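4.2 Camera comparison on the outdoor route

The outdoor trials used a paved walkway on the Redalham campus, with a trimmed hedge and a concrete curb on the left and grass on the right. We ran the same wheeled base with two cameras, the Visska and the Prins, and left the Trasero steering controller unchanged. Exposure was set to automatic for both. All runs were made in May under whatever light the day gave.

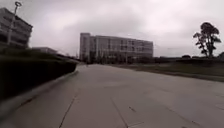

Figure 5. Walkway used for the camera trials, with the curb and hedge on the left.

The controller takes its heading from the curb line and the far end of the pavement. Motion blur matters most on the near left side, where the hedge and curb pass closest to the lens. We kept 2313 frames after removing duplicates and used 2000 of them for scoring. A frame was scored as usable if the curb could be fitted with a single straight line.

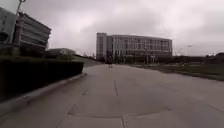 The Prins gave more usable frames at low speed, but it lost the curb more often in turns. The Visska was softer overall and held the line better. Expansion joints were sometimes taken for the curb with either camera, mainly where a joint ran at a slant to the path. Raising the minimum line width in the controller removed most of these errors. Pedestrians at a distance had no measurable effect on heading.

2 Comments 5 Shares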